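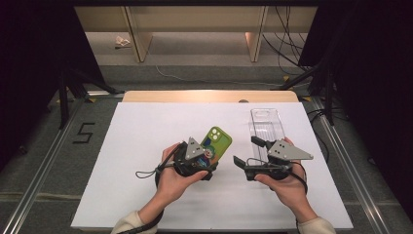

Brudmont phone case, green, two months of use

I bought this case in May after my old one became yellow. The price was 188 and the delivery took 2 days, which I find correct.

The fit is good. Buttons are a little hard in the first week, then they become softer. The print on the back has not lost its color, and I keep the phone in the same pocket with my keys. My colleague Usha Bangera has the Kamath case for 300 and hers already has scratches in the corner.

What I like less: the edge around the screen is low, so I put the phone face down only on soft things. Dust also collects near the charging hole. I clean it every Monday with a dry toothbrush.

I would buy it again, but in a darker color.

Elango Nair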